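Do You Really Need to Empty a Bag Before You Fold It? And Other Bedroom Tidying Advice, Tested

Most of the tidying tips that reach our inbox have been copied so many times that whoever first tried them is long gone. We took the ones people send most often about soft things (bags, covers, blankets, sheets, anything with a strap) and tried them on an ordinary bed at home.
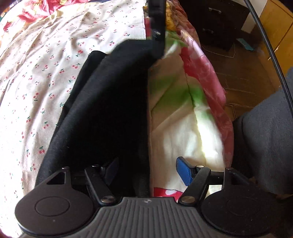
One reader wrote in to say that folding fabric bags is a waste of an evening, that hers have hung on the back of a door for years, and that the only ones ever ruined were the ones she folded neatly and put under something heavy. She has a point, and we'll come back to it.

Sorting on the bed

The usual advice is to put everything on the bed, so that you have to finish before you can sleep. In our house it meant the pile moved to a chair at 11 p.m. and back again in the morning. The bed is a good surface for folding because it's wide and the right height if your back is decent. It's a poor surface for sorting. Soft things on a wrinkled sheet under a bunched-up blanket all sink into each other, and if the bedding has a busy print you will lose the small pieces.

What worked better: pull the blanket flat first, or take it off altogether. Sort on the floor, fold on the bed. Bring up one kind of thing at a time. It sounds slower and it was, by a few minutes, but we didn't have to do any of it twice.

Straps and buckles

Every guide tells you to wrap the strap around the folded bag "to keep it tidy." Try it and then leave it for a month. On a soft bag with any padding in it, the strap leaves a dent, and the metal part, if there is one, presses into the fabric wherever it happened to land. Black cloth shows this worse than you'd expect, as a shiny mark that brushing doesn't quite lift.

Lay the strap loosely inside the bag instead, buckle in the middle with a sock or a scrap of T-shirt around it. If the strap unclips, unclip it and put it in the inside pocket. Don't put it "somewhere safe."

Padded edges

Anything with a curved or rolled edge does not want to be folded in half. You can make it go, but it springs back, and after enough tries the padding creases and stays creased. Find where it bends on its own and fold there, even if the shape you get is ugly and won't match the others on the shelf. If there's no such place, hang it up. Our correspondent's door is perfectly fine for this, provided the hook is a wide one. Thin wire hooks cut into straps.

As for stuffing bags with tissue paper, we tried it on a cheap one and it held its shape. We also tried it with an old pillowcase and couldn't tell the difference. Keep your tissue paper for presents.

Lint on black fabric

The slightly fuzzy kind picks up everything in the room. A sticky roller works and uses a shocking number of sheets. A damp rubber glove works nearly as well if you stroke in one direction only and rinse it often. The "miracle" pumice stone going around again this August took the fluff off our test piece along with some of the surface. We would skip it.

Best of all, don't put black things down on a light fleecy blanket in the first place. Yes, we know. Put a clean towel down first.

Vacuum storage bags

We bought the Penlow set of 8 and the Droltwood single, one after the other, because the Penlow claim of keeping its seal for a whole season seemed unlikely. Of the Penlow bags, 2 had gone soft after 21 days. The Droltwood one held. It also turned a perfectly nice blanket into something like a roof tile, and the creases needed a wash and a long tumble to come out. For spare bedding you won't touch until winter, maybe. For anything padded, no. The padding never came back to quite what it was.

Shelf dividers

Olden makes the clear ones you see in all the pretty closet photos. They do stop a stack of sheets from leaning into the next stack. So does making the stack shorter. If you have deep shelves and can't help stacking high, a pair of bookends from the junk drawer did the same job for us, with a bit more wobble.

Keeping sheet sets together

Tucking the whole set inside one of its own pillowcases is the one tip in this list that we expected to hate and didn't. It works best if you own sheets in several prints and tend to mix them up. The fitted sheet can go in rolled, and no one will ever know you can't fold it. We can't either. Any video that makes it look easy is using a small sheet.

It falls apart if you don't own complete sets. If your top sheet is cherries and your pillowcases are stripes, put them in by bed size and leave it there.

The folding board

We nearly didn't include this. Khurana sells a hinged folding board for $149, with a cover of its own to store it in, so you now have one more cover to fold. It makes beautiful T-shirts. On blankets it was useless, being too small, and on bags it did nothing at all. A large magazine gave us shirts about as neat.

A word on scented sachets

They make the closet smell of sachet. They won't freshen a bag that was put away damp. Turn the bag inside out, leave it open near a window overnight, and check the seams with your fingers before you put it anywhere dark. If it still smells after a second night, wash it according to the label, or sponge the lining if the label says not to.

Still being tested: freezer storage for wool (doubtful), cedar balls (very doubtful), and a reader's suggestion of filing folded blankets upright in a crate, like records. The blankets keep falling over, but the crate may be too wide.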